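Keeping Household Towels in Good Shape

Bath and kitchen towels wear out faster from bad washing than from use. Most of what goes wrong – stiffness, sour smell, gray color – comes from too much detergent and too little drying time.

Before first use

Wash new towels on their own. They carry a finish from the mill that makes them feel soft in the store and keeps them from taking up water. One warm wash removes most of it, two washes are better. Dark colors bleed the first few times, so keep them away from anything white.

Detergent

Use half of what the cap suggests. In soft water, use less than that. If suds are still showing in the last rinse, you have used too much, and the leftover soap is what makes a towel feel like cardboard. Skip liquid fabric softener. It coats the loops, and a coated towel pushes water around on your skin.

For towels that are already stiff, run them through a hot cycle with a cup of white vinegar and no detergent, then once more with nothing added. Never mix vinegar with chlorine bleach, and don't use the two in back-to-back loads without a full rinse in between.

Drying

Shake each towel hard before it goes in the dryer or on the line. This lifts the loops. On the line, hang by the short edge and allow a hand's width between pieces. Towels dried in full August sun come out rough; 15 minutes in the dryer on low takes care of it.

Do not fold a towel that is cool to the touch and heavy. Spread it out somewhere and come back later.
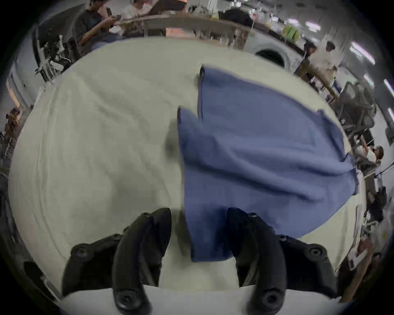 Blue towel on a white tablecloth, partly folded.

Folding

Fold in thirds the long way, then in half, then in half again. The edges end up inside and the stack stays straight. For narrow shelves, roll them after the first step. Put clean towels at the bottom of the pile and take from the top, or the same few will do all the work while the rest sit there going yellow along the creases.

Sour smell

A smell that comes back as soon as the towel gets damp is in the fibers, and perfume will not fix it. Soak overnight in hot water with half a cup of washing soda, then wash as usual. Check the machine too. Wipe the rubber door seal, clean the drain filter, and leave the door open between loads. Ermira Trajkovski wrote in to say that her towels smelled for months and the filter was the whole problem.

Snags and loose threads

Cut a pulled loop level with the rest using sharp scissors. Do not pull it. A frayed hem can be turned over once and sewn with a zigzag stitch – cotton thread holds up better here than it does on most things.

When to retire one

Hold it up to a window. If light comes through the middle, it goes in the rag bin. Cut large ones into quarters for floors and windows, and keep one whole in the car.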